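Packaging notes: closures and torque on small bottles

8/15/18

Several readers wrote in after the last issue to ask why the section on leaking samples stopped at the carton and did not go on to the cap. The short answer is space. The longer answer is that most leaks on small plastic bottles start at the closure, and closures need an item to themselves.

A screw cap seals by pressing a surface on the underside of the cap against the rim of the bottle. The surface may be a separate liner, a moulded ring or a plug that sits inside the neck. The thread does no sealing. Its job is to turn rotation into downward force and then to hold that force for as long as the bottle is on the shelf. If liquid is found in the thread, it has already passed the seal, and tightening the cap will not put it back.

Application torque is the figure set on the capping machine or on the hand tool. Removal torque is the figure measured when the cap is taken off. The two are often written down as if they were the same, and a good many complaints come from that. Plastic relaxes under load, and most of the drop takes place early. A cap tested straight off the line gives a higher reading than the same cap tested the next morning. Either reading is usable, provided the log states which was taken and the interval is the same each time.

The Seol line at Fanon was the cause of some of the recent letters. It fills a small round bottle with a ribbed cap, and the operators had been told to treat any low removal reading as a capping fault. In August, 80 bottles were set aside, opened by hand on the bench tester and logged. Of these, 71 were inside the limits. The remaining nine were low, and six of the nine had a trace of product on the rim. Product on the rim acts as a lubricant, and it also keeps the liner from seating evenly. The fault was at the filling nozzle, which was dripping as it withdrew. The capping head was left as it was.

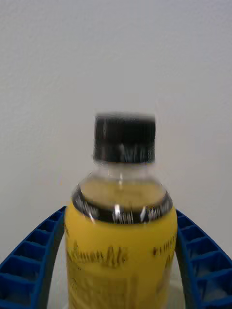
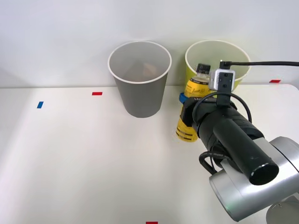

Small plastic bottles. The black cap in the first picture has vertical grip ridges.

Grip ridges are worth a paragraph because they are often specified on looks. Fine ridges give more points of contact for the fingers and for the chuck, but they fill with dust and dried product. Coarse ridges are easier to clean and easier for people with weak hands, and they wear the chuck insert unevenly if the insert was cut for a finer pattern. Trasent supplies inserts in both patterns, and the two look much alike in the drawer. Mark them. A fine insert on a coarse cap will slip at the top of the torque range and leave bright marks on the ridges, and the log will show a run of low readings with no other cause.

The bottle also has to be held while the cap goes on. On a thin-walled bottle the holding force matters as much as the torque. Squeezing the body raises the liquid level, and if the squeeze is released after the cap has sealed, the bottle is left with a slight vacuum. The panels then pull in, and the label creases. Hold as high on the shoulder as the shape allows, where the wall is usually stiffer, and use the lowest force that stops the bottle turning. Adding force to cure rotation is a common mistake – a worn pad is more likely, and costs less to put right.

For those who do not have a bench tester, the following hand check will find gross faults. Wipe the outside of the bottle and let it stand until it is at room temperature. Draw a vertical line in marker across the joint between the cap and the shoulder. Lay the bottle on its side on blotting paper overnight. In the morning, look at the paper and then at the line. If the two halves of the line have parted, the cap has backed off. If the line is whole and the paper is stained, look at the rim and the liner before touching the torque setting. The check gives no figure and should not be entered in the torque log.

Storage of caps was raised in two of the letters. Caps kept in an unheated store should be brought in the day before use. Cold caps are slightly smaller and stiffer, and they will show a higher application torque for the same seal. Liners of the foamed type also take a set if the sacks are stacked deep, so keep the stack low and use the oldest sacks first. Osus prints the moulding date on the sack tag and not on the caps themselves, so the tag should stay with any part sack that goes back into store.

One correction to the last issue. The table of neck finishes gave the thread start on the taller Trasent bottle on the wrong side of the mould seam. The dimensions in the table are correct. Readers who cut a gauge from the drawing should turn it through half a revolution before use, and a corrected drawing will go out with the next mailing.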